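Sanbridge Residents' Association
Minutes of the ordinary meeting held in March at 18:30

1. Apologies and previous minutes
Apologies were received from two members. The minutes of the last meeting were agreed as a correct record.

2. Shared kitchen
Members considered the condition of the kitchen. It was agreed that the marble worktop should be wiped with mild soap only, and that personal items should be put away after use. Resolved: a notice to this effect to be displayed. 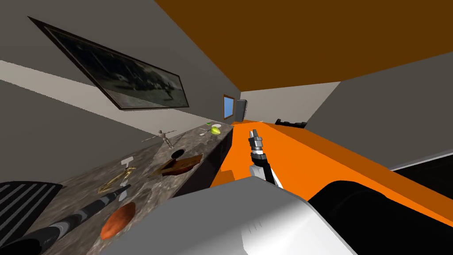 3. Culden Lane parking
The Chair reported that 9 permits had been issued and 8 applications remained outstanding. Visitor stays will be limited to 90 minutes. One objection was noted.

4. Redecoration
A quotation from Sinix for painting the communal walls was received. Members favoured keeping the present grey. The framed black-and-white picture is to be rehung once the work is complete.
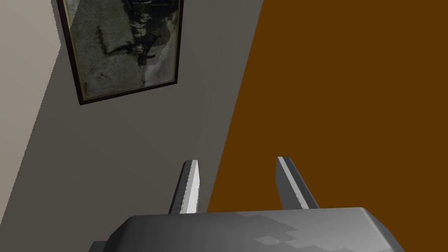

Item 4: grey wall and framed picture

5. Any other business
The hedge by the Bạch café entrance requires cutting. The Secretary is to write to the owners.

The meeting closed at 19:50.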